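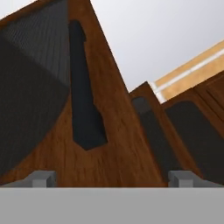
Section 2: Before You Spend Anything

Start the budget with the gripper, where most money goes missing. Buyers of the Serkau kitchen kit tend to price the arm, admire the number, and then remember it needs something to hold things with. Run your own cabinets in simulation first. With two short, blocky fingers and wood-grain cabinetry looming over them, the gap between the fingers becomes a purchasing question very quickly.

1. Measure your counter depth and write it down. Memory runs generous.
2. List the items you want handled, smallest first.
3. Set aside $557 for the finger set and $450 for mounting. These are Esturstead list prices.
4. Allow 4 weeks for delivery -- longer if you order in August.
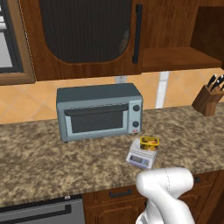
Fig. 2. Simulated counter layout with toaster oven, scale and arm.

NOTE: Put every appliance you own into the layout, including the ones you plan to hide when guests come.

CAUTION: Do not order the arm before step 2 is finished. Returns are accepted, but you pay the freight -- both ways.

Reading time: 2 minutes

Related items
Boersma mounting plates: sizing chart
Plirnuvska simulator: importing your kitchen
Spare parts and what they cost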